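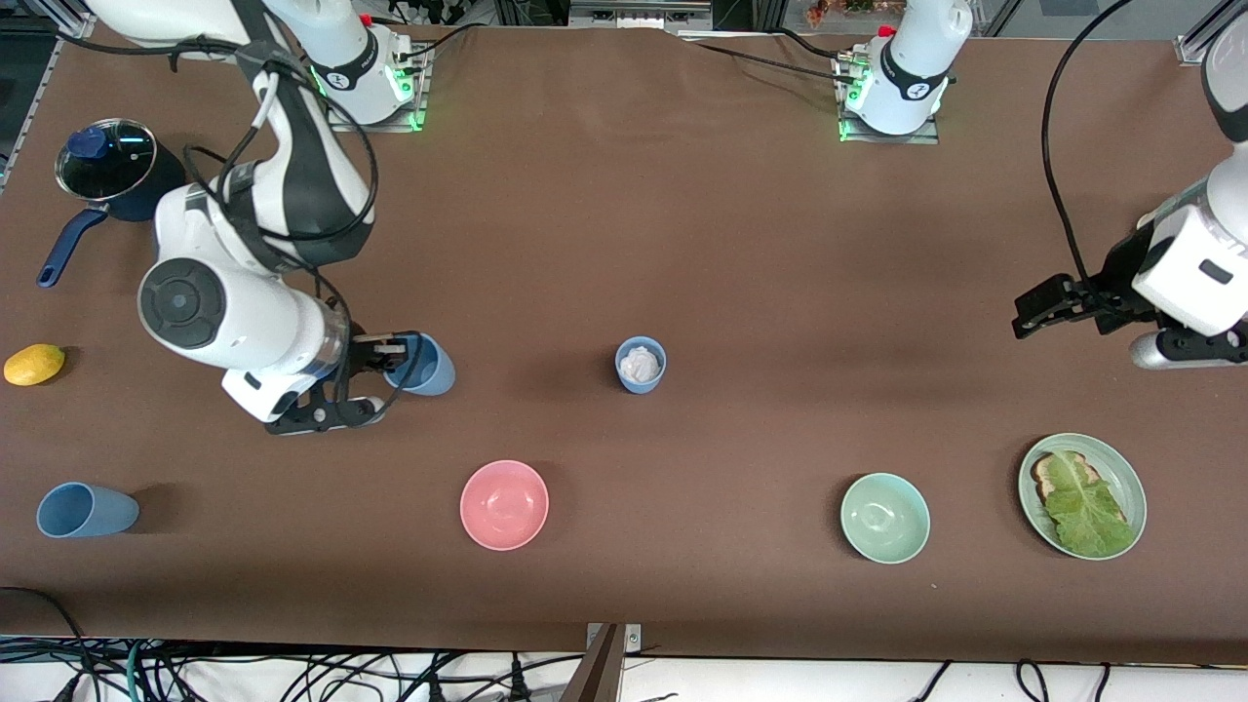

Handle length is the figure most often missing from saucepan listings, and it decides how much table or shelf a pan takes up. I have been working out storage for the kitchen at Hilville, where the main shelf is 800 mm wide and the upper one sits at 2075 mm, too high for anything with a lid. A pan like the dark-blue one, with its long handle and glass lid, needs to be measured from the handle tip to the far rim. The hanging hole in the handle helps, as the pan can go on a hook and leave only the lid to be shelved. The knob then sets the minimum gap to the shelf above. I allow 15 mm over the knob.

Cups are simpler. A light-blue one on its side will roll if the table is out of level, so I store them upright, 5 to a row, handles or no handles.

Fionnuala Moriarty asked whether lids could go in a rack on the door. They can, provided the hinge is adjusted first. Ours had dropped and the door caught on the frame. Cillian Mulcahy is lending me a longer screwdriver for the lower plate, and the rack goes up once that is done.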